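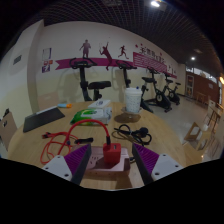 Our project covered the setting up and upkeep of one hand-held gripper, the Trita, over a single term. The tool is worked by a trigger in the handle, which pulls two jaws together along a short rail. Most of our time went on the jaws and very little on the electronics. Each finger has a ribbed purple inner face and is joined to a light grey plate with three holes in it, and the finger and plate on one side mirror those on the other. A power strip lying between the fingers, with a charger plugged into it and cables going off to both sides, is a fair example of the sort of thing we wanted the tool to cope with. It has rounded corners and a glossy rim, and objects like that show up a badly set jaw very quickly.

Reading time: 4 minutes

Condition at the start

The gripper came to us from the Bawa workshop in a box with no paperwork apart from a parts list. Gifty Sarpong did the first inspection and I took notes. The faults we wrote down were:

- the left jaw reached the middle before the right one
- the trigger did not return fully unless it was pushed forward
- one plate screw turned freely and would not tighten
- there was dust and old grease along the rail

The left jaw was the main problem. When the fingers do not meet in the middle, the first one to arrive pushes the object sideways. A light object slides away and a heavy one pushes back on the linkage, and over time the pivot wears.

Taking it apart

We removed the fingers first, then the plates, then the rail cover. The screws were laid out on a sheet of paper in the order they came out, with the left and right sides kept apart. The plates look the same but we marked them on the back with a pencil anyway, as the loose screw had enlarged its hole slightly and we did not want that plate to end up on the wrong side.

The rail was wiped with a dry cloth and then with a cloth and a small amount of cleaner. We used far too much grease the first time. It squeezed out at the ends when the jaws opened and would have picked up dirt within a day, so we wiped it off and started again with a thin film.

The trigger spring had stretched. We fitted a new one of the same length from the Keletti catalogue and the trigger then returned without help.

Centring the jaws

The linkage has an adjuster on each side. We clamped the handle in a padded vice, put a steel rule across the opening and closed the jaws slowly against a centre mark. The left adjuster was moved a little at a time until both fingers reached the mark together. The final gap between the left and right readings was under 2 mm over the full travel. We had hoped for less, but the rest of the play is in the pivot and would need a new pin.

The loose plate screw was replaced with a longer one and a washer. Miroslava Mikuš, who supervised the project, asked us to use thread lock on all the plate screws and not only the new one. We did this and left it overnight.

Checks after reassembly

We opened and closed the jaws 130 times by hand and stopped at intervals of 20 to check the screws and the centre mark. Nothing had moved by the end. We then tried the tool on boxes, cups and pieces of cable. Cable was the hardest. A thick one sits well across the ribs but a thin one can lie in a groove between them, and the fingers then close without getting hold of it. We did not solve this. Turning the wrist so that the cable crosses the ribs helped in most cases.

Routine care

This is the list we left with the tool:

- wipe the ribs after use, along the grooves
- check the plate screws by hand before each session
- look at the centre mark once a week – if one finger is early, adjust that side only
- clean and grease the rail once a month
- store with the jaws slightly open so the spring is not under load

What is left to do

The pivot pin should be replaced. We ordered one through Motgate but it had not arrived when we handed in this report on July 15, 2019. Gifty has agreed to fit it in September and repeat the measurement in the vice, and the new readings will be added to the table in the workshop folder.

Related reports
Fitting a replacement trigger spring
Notes on choosing grease for small rails
Bench vice pads: a short comparison

This site uses cookies to remember your settings. Accept or change preferences.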